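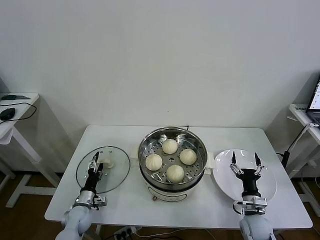
찜기 앞에 로봇 팔이 들어온 지 3주, 우리 조리실 이야기

안녕하세요, 겔데일(Geldale) 조리개발실에서 만두랑 찐빵을 맡고 있는 사람입니다! 사내 게시판에 짧게 올렸더니 다른 층에서 자꾸 물어보셔서 갤러리로 따로 정리해 봤어요. 포스텀(Fostham) 지점 분들도 보신다길래 조금 더 친절하게 씁니다 (평소엔 이렇게 안 써요 ㅎㅎ).

맨 위 사진은 찐빵 네 개가 찜기에 들어 있을 때예요. 왼팔은 유리 뚜껑 쪽, 오른팔은 흰 접시 쪽. 저는 저 주름 잡힌 꼭대기를 제일 먼저 봅니다. 직업병이죠.

달라진 점부터 말하자면 손목이에요. 시식회가 있는 주에는 제가 뚜껑을 하루에 400번 넘게 여닫았거든요. 김이 확 올라올 때마다 고개를 돌리는 버릇까지 생겼는데, 요즘은 그 시간에 반죽 기록을 씁니다. 덕분에 밀려 있던 배합표 13장을 드디어 다 정리했어요!

대신 새로 생긴 일도 있어요. 아침마다 접시랑 뚜껑 자리를 맞춰 놓고, 동작이 어긋나면 멈추고 다시 시작하는 것도 제 몫이에요. 첫 주엔 이게 더 오래 걸려서 솔직히 좀 짜증 났어요. 같이 일하는 애런... 아니, 알레드(Aled Owen) 씨는 이런 조정이 재미있다면서 교육까지 신청했고요. 저는 아직 거기까진 아닙니다. 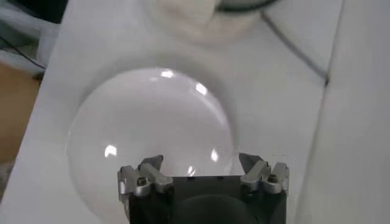 뚜껑은 유리라 까다로워요

투명한 유리에 흰 테이블이 그대로 비치고, 조명이 하얗게 점점이 맺힌 게 보이시죠? 사람 눈으로 봐도 테두리가 흐릿한데 집게 입장에선 오죽할까 싶어요. 양쪽 금속 손가락을 벌린 채 뚜껑 바로 앞에 와 있는 모습인데, 저는 이 각도가 제일 마음에 들어요. 늘 위에서만 내려다보던 물건이라 그런지 꽤 낯설더라고요.

댓글로 많이 물어보신 것

"그럼 사람은 줄어요?" 저희 조는 인원 그대로예요. 근무표만 바뀌어서 월요일 오전 찜 테스트에 저 혼자 매여 있지 않아도 되고, 점심도 40분 온전히 먹습니다 (이게 진짜 커요!). 다만 신입이 오면 찌는 감각을 어디서 익히게 할지는 아직 고민이에요. 빵이 다 됐는지 손등으로 살짝 눌러 보는 거, 그건 글로 적기가 참 어렵거든요. 그래서 당분간 일주일에 하루는 전부 손으로 하기로 했어요.

유리 뚜껑 다루는 요령 있으신 분은 댓글 남겨 주세요. 바미츠(Vamitz) 쪽에서 써 보셨다는 분, 꼭이요!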